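About Gastgate Robotics

Gastgate Robotics is a small company in Brometon. We build and service grippers and the software that drives them, mostly for firms that pack, sort or kit small parts. We also run a test shop where customers can send their own parts and find out whether a robot can pick them before they spend money on a cell.

We started with two arms and a rented unit behind the old Aaltonen cold store. The test shop is still in that unit. The office, the machine room and the parts counter moved across the yard to the Tilladley building when we ran out of space. We have 14 employees. Most of them divide their time between the test shop and customer sites.

What we do

Gripper design and finger sets. We make fingers in pairs, cut to suit the part. Lead time depends on the shape and the material.

Pick testing. You send parts, we run them, and you get a written report with every failed pick listed. We do not leave failures out of the count, including the ones caused by our own setup.

Service and inspection. We look after our own equipment and will look at other makers' grippers if the drawings are available.

The January fault

People who call us often ask about the fault in January, so we keep an account of it on this page.

We were running a long pick test on toy building bricks. Bricks are useful test parts. They come in many shapes, the studs catch on things, and a stack of them will come apart if it is pushed even slightly. The test was set for 3815 cycles with nobody inside the fence. At cycle 2738 the gripper closed on a part and kept closing. The force limit in the software should have stopped it. The limit did not act, and the fingers went on pressing until the drive tripped on overcurrent. The brick cracked and one fingertip was bent. A piece of plastic went over the fence and landed on the walkway.

No one was hurt. An operator was on the other side of the shop and pressed the emergency stop after hearing the crack. The arm stopped as it should.

The cause was a worn cable at the wrist. The force signal had been dropping out for short periods, and our software filled each gap with the last good reading. If that reading was low, the controller believed there was room to keep squeezing. The cable was an ordinary wear item. The way we handled the missing signal was a design mistake, and it was ours.

When we went back through the logs we found 69 earlier dropouts on the same arm. None had lasted long enough to do damage, and none had raised an alarm. We had no alarm for it.

We stopped all unattended running that day and called every customer who had the same software version. Two of them shut down their cells until the update was ready. We paid for their lost time.

Building bricks are still among our regular test parts. The set includes a purple boat hull, which has a curved underside and is harder to hold square than a plain block, along with ordinary bricks in green and blue.
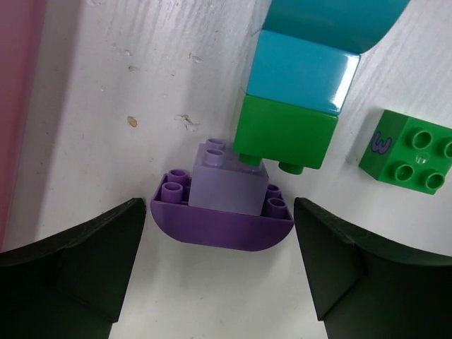
What we changed

A missing force reading is now treated as a fault. The gripper holds its position, the arm stops, and a person has to clear it.

Every dropout is logged and shown on the operator's screen, however short it is.

Wrist cables are replaced on a schedule based on cycles. Before January we replaced them when they looked worn.

The fence around each test cell now has a clear panel up to the height of the arm at full reach. The walkway has been moved to the far wall.

Unattended tests are allowed again, with a second force limit set in the drive itself. That limit does not depend on the wrist signal. It is checked at the start of each shift and the reading is written in the cell book.

Customers on older software can have the update installed at no charge. If you are not sure which version you have, the number is on the label inside the controller door.

Reporting a problem

If one of our grippers does something you did not expect, stop the cell and call the service desk before you restart it. Keep the part if you can, even if it is broken, and do not clear the fault log. We would like to hear about small faults as well as large ones.

Visits

The test shop is open to customers by appointment. Safety glasses are provided at the door and closed shoes are required. Please park on the Tilladley side of the yard. The Aaltonen side is used by delivery trucks.

Page last updated 7 Sep 2021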